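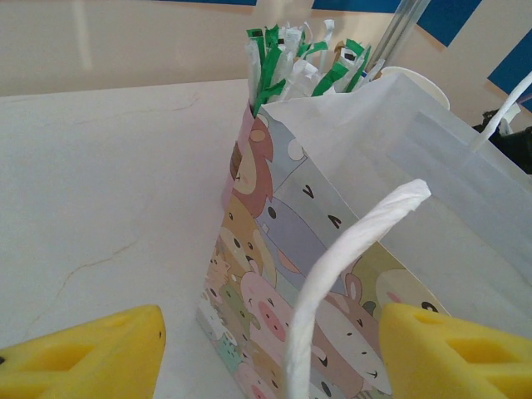 Have you ever seen a parade on television and wondered how on earth all those people turn at the very same moment? Or who they were before they put on the uniform? Lots of them started out as cadets, and cadets are what we're going to find out about!

## What is a cadet?

A cadet is a person who is learning to be an officer. An officer is someone in the army, navy or air force who leads other people. You can't just turn up one morning and start leading — you have to learn how, and that takes a long time and a lot of early mornings.

The place where cadets learn is called a military academy. It's a bit like a boarding school for grown-ups, because the cadets sleep there, eat there and have lessons there. The academy at Cullthorpe took in 38 new cadets this year. Some came straight from school. One used to be a baker, and one had been teaching swimming!

(There are also cadet clubs for young people, where you can go camping, learn first aid and march in parades. Those are good fun, but joining a club doesn't mean you have joined the army. The word is the same, so people often get them mixed up.)

## Up with the bugle

A cadet's day starts before it gets light. At Cullthorpe somebody still plays a real bugle, which is a small brass instrument a bit like a trumpet with no buttons to press. Then everyone has to wash, dress and make their bed. And the bed has to be made properly, with smooth sheets and neat corners, even if you're going to be back in it that same night.

After that comes exercise, usually a run. Then breakfast, and it's a big one. Porridge, eggs, toast, beans, more toast. You would want it too!

## Do they have lessons?

They do, and lots of them! Cadets study maps, history, languages, science and how to write clearly. They learn the law, because soldiers have rules they must follow, even in a war. They learn how to look after somebody who is hurt. They also learn how to stand up in front of a room and explain a plan so that everybody understands it, and plenty of new cadets find that much scarier than climbing a rope. 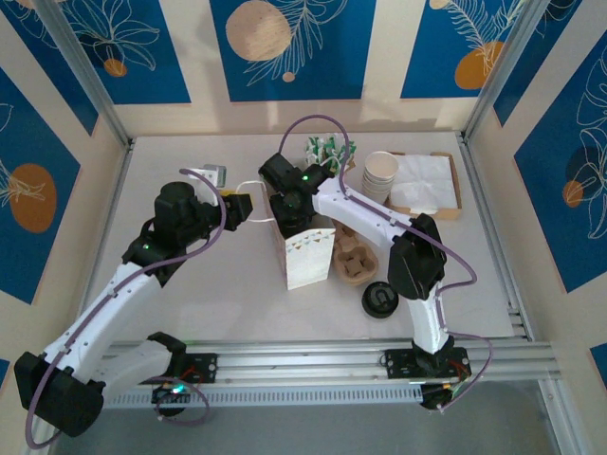
Homework gets done in the evening in Teuber Hall, a long building with a creaky floor and a very good library. If you whisper in there, everybody hears you.

## Left, right, left, right

Marching together is called drill. It looks simple, but try it with your friends in the playground. Somebody will always start with the wrong foot!

Till Reuter has taught drill at Cullthorpe for 13 years. "Every new group is terrible in the first week," he told us, laughing. "They bump into each other. They turn left when I say right. I tell them to listen first and move second, and slowly they begin to sound like one pair of boots."

Why bother with marching at all? Long ago, armies needed to move big groups of soldiers across a field without getting in a muddle, and drill was how they did it. Today it's mostly used for parades, but it still teaches people to pay attention and work as a team.

## Five days on the hills

The part that cadets talk about most is the trip to Stuvura. It's a wild stretch of hills with bogs, streams and hardly any paths, and the cadets spend 5 days there in December. They carry their tents, their food and their dry socks on their backs. (Dry socks are the most precious thing a cadet owns!)

They take turns being the leader. When it's your turn, you read the map, choose the way and decide when everyone should rest. If you go wrong, you have to say so and work out how to put it right. That takes courage as well — perhaps more than you'd think.

## Who can be a cadet?

For a very long time, most armies only let men become officers. Women did all kinds of important jobs, such as nursing, driving and working with radios, but the academies kept their doors shut to them. Bit by bit that changed. In many countries today women and men train side by side, wear the same boots and take the same exams.

The rules are different from one country to another. You normally have to be grown up or nearly grown up, be fit and healthy, and have done well at school.

## Some words to know

**Bugle** – a small brass instrument used for giving signals.

**Drill** – marching and turning together on command.

**Kit** – all the clothes and equipment a cadet has to look after.

**Passing out** – finishing your training. It has nothing to do with fainting! There's a big parade, families come to watch, and the cadets become officers at last.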